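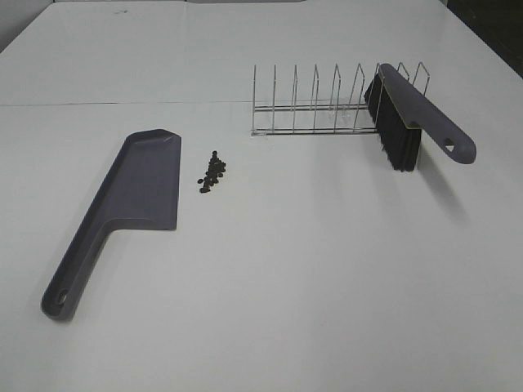
Clearing Small Dry Spills from a Work Surface
Student Project Report, Household Studies Module
Drimside College, March

1. Purpose

The project set out to compare ways of clearing small dry spills from a flat surface in a shared kitchen. Spills of this kind are common at the Drimside teaching kitchen, where dry goods are measured out by hand. The group wished to establish which method left the fewest pieces behind and which could be taught to new students in a single short session.

2. Materials

The work was carried out on a white table. The dustpan is gray plastic with a straight front lip and a hanging hole in the handle, and the hand brush is of a matching color. A metal wire dish rack stood toward the back of the table during the work, as it would in normal kitchen use. The test material was a small pile of dark pieces resembling coffee beans, chosen to contrast with the tabletop so that anything missed could be found easily.

3. Method

The Oyelaran method, as set out in the module handbook, has two stages. The pan is first set flat with its lip close to the pile, and the main part of the spill is brushed in with short strokes. Outlying pieces are then gathered into a second small pile before the pan is brought forward again. 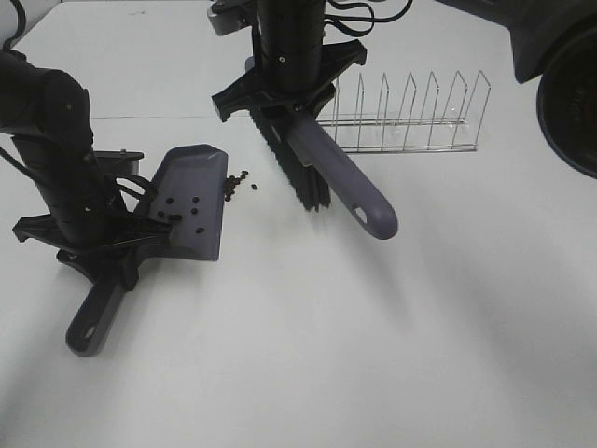 Between strokes the brush is kept low, as a high stroke tends to flick light pieces away from the pan. The position of the lip also requires attention. If it is raised too far, pieces collect along its edge and must be swept again.

The comparison method, named Omik in the group's notes, uses one long stroke across the full width of the spill.

4. Results

The group completed 147 trials. The Oyelaran method cleared the table without a further pass in 65 of them. Omik was quicker on compact piles but scattered more pieces toward the dish rack, where they were difficult to reach with the brush.

5. Recommendations

The group recommends the two-stage method for general use at Drimside. The dish rack should be moved before sweeping begins. A further set of trials with rice and lentils is proposed, using the same table and the same pan, with results to be submitted to the Fliltton office by noon on a Friday agreed with the module staff.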